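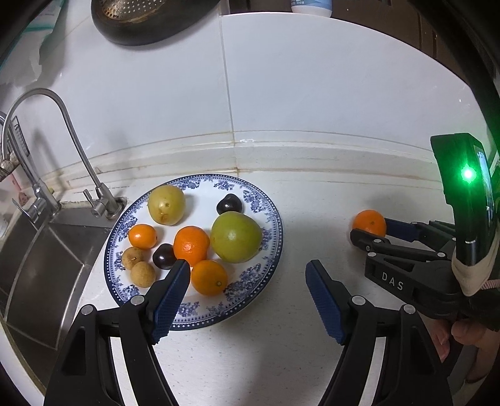

Mandagi Produce Terms

A word list of everyday fruit names with spelling variants, for search and catalog software. Version date: 2022-10-27.

Contents

The list holds 2,017 entries in one UTF-8 file, tab-separated, with 12 columns. Column 1 is the entry ID. Column 2 is the headword in the singular, lower case. Plurals are stored only where they are irregular.

Known issues

Color words that are also fruit names ("orange", "peach") carry the tag AMB. Filter on it before matching free text - otherwise expect false hits in paint and clothing catalogs.

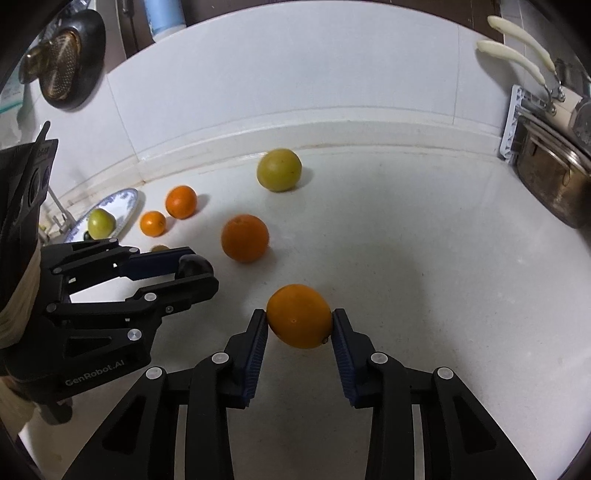 Loading

Read all columns as strings. The ID column has leading zeros, and most spreadsheet programs drop them on import. Empty cells mean "not checked".

Maintainers

Preben Ladefoged (entries), Jytte Zoëga (file format). Corrections go to the Dranusetti tracker, one entry per ticket. The next release is planned for December.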